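4.2 Who gets to stay quiet

I came to Kadari late. I'd read the first four issues of Netcombe back when they came out, lost track of it, and only went back when I started collecting refusal scenes for this paper (pages where a costumed lead is handed a microphone, a petition or a weapon and says no thanks). By the time I stopped collecting I had almost 300 pages, and Kadari was on more of them than I'd expected.

Her big one is the harbor story. Havel's men have shut the ferry, the dock workers want her to lead them through the gate, and she sits down on a crate and eats her lunch. That's six panels of lunch! Đạt Lý reads this as cowardice played for laughs, and I get why, because the letters page in the next issue was furious. I still think the lunch is doing more work than that. The workers start talking to each other in the backgrounds, in those tiny balloons you have to squint at, and by the last panel they've picked a spokesman of their own.

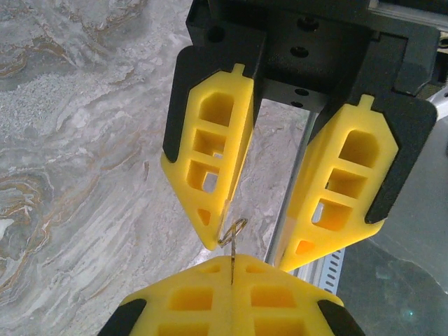 Lò is the harder case. He refuses too, but he does it in captions, and captions are private. We know he's torn up over the 3,000 people left on the wrong side of the river; the crowd in front of him has no idea. So the same silence that reads as tact when Kadari does it reads as plain coldness to everybody standing around Lò, and the reader is stuck knowing better. I went back and forth on whether to count his scenes at all. In the end I kept them in (see Figure 4 for how the balloons and captions split between the two characters).

Figure 4. Share of spoken balloons and private captions in refusal scenes, Kadari and Lò.

What bugs me is the July annual, where both of them turn up on the same courthouse steps and neither one speaks. Lý skips it completely. It's a mess of an issue, with two inkers and a subplot about Havel's brother that goes nowhere, but it's the only time we see one of them watch the other refuse. Kadari looks annoyed. I'd love to say more about that look, but it's one panel and the coloring is muddy in my copy, so I'll leave it for the section on reprints.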